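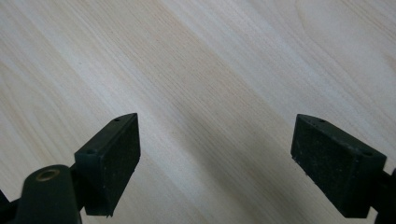
Oi-ling Siu has been selling tabletops for long enough to distrust anyone who calls one "timeless." She has the word crossed out in pencil on a supplier's leaflet pinned next to her desk at Geltard, the furniture workshop where she now chooses the surface materials, and she does not mind customers reading it.

I went to see her because I had been told, by two different stores in the same month, that a pale wood-look laminate table was as good as a solid one and would outlast it. I didn't believe either store. She didn't entirely believe them, and she sells the stuff.

"As good at what?" she said. "If you mean wiping up juice, it's better. If you mean getting a dent out in five years, you can't. They always leave off the second half of the sentence."

The top she gets asked about most is a creamy beige laminate with a straight, fine grain that opens out into a curve toward one corner. Her customers like that curve. They take it as a sign that they are looking at a piece of real tree, and she has stopped being surprised by it.

"It's a picture," she said. "A very good picture. Somebody picked a board they liked, and now it's printed over and over. On one table you'd never know. Put 3 of them together in a meeting room and you see the same curve come around again, and after that you can't stop seeing it."

I asked whether that bothered buyers once they noticed. She said a few asked for the tops to be turned so the curves faced different ways, which the workshop will do before the legs go on. Most never bring it up.

She was less relaxed about veneer, which gets mixed up with laminate in nearly every conversation she has. Veneer is a thin slice of real wood glued to a core. Laminate is paper and resin with a printed layer. From across the room, in a light color, she says she gets it wrong herself.

"I have to get down and look at the edge. People don't want to hear that. They want me to glance at their phone and tell them what their grandmother's table is. I can't do that, and I wouldn't trust a person who said they could."

Geltard's own price list doesn't make things easier. The small laminate table is $300 and the same shape in veneer is $600, and when I asked what the second $300 bought me she took a while to answer.

"Real grain, no two alike. One light sanding, maybe, if you've got steady hands and you know when to quit. And it gets to look older in a way some people enjoy." She shrugged. "Is that worth double? For a kitchen with kids, I'd say no. I'm not supposed to say no."

I pressed her on the claims printed on the tags. The workshop buys its laminate sheets from a supplier called Clumia, whose tags promise a surface that resists scratches, heat and stains. She rubbed her thumb over the word "resists."

"That's a word with a lot of room in it. A mug of coffee, fine. A pan straight off the stove, please don't. I've seen white rings and I've seen a blister the size of a coin. When I called to ask how hot was too hot, they told me to use a trivet. I could have told myself that."

Pale tops have one real advantage, in her opinion, and it is a dull one. Dust and small scratches don't show the way they do on black or dark walnut. The drawback comes from the same place: ink shows, turmeric shows, and a cheap red tablecloth that gets wet can leave a pink cloud. She recommends dish soap, warm water and a soft cloth, then a dry cloth. She has no time for polish on laminate.

"It has nowhere to go. You're waxing plastic. It sits there and gets smeary, and then people call and say the table is wearing out."

We looked at shadows, too, which I had not expected to spend time on. A cream top under a ceiling lamp goes gray wherever you lean over it, and she has had customers return samples because the color "changed" at home. She now tells them to keep the sample for a full day and look at it in the morning and again after supper, in the room where the table will go. The showroom on Betancur Street has big windows, and she thinks it flatters everything in it.

Her own table, at home in Pimville, is neither of the two she sells. It is secondhand pine, soft as cheese by her account, with the alphabet scratched into one end as far as G.

"I wouldn't recommend it to you," she said. "You'd be calling me by July."

I left with a laminate sample in my bag. I still haven't ordered the table.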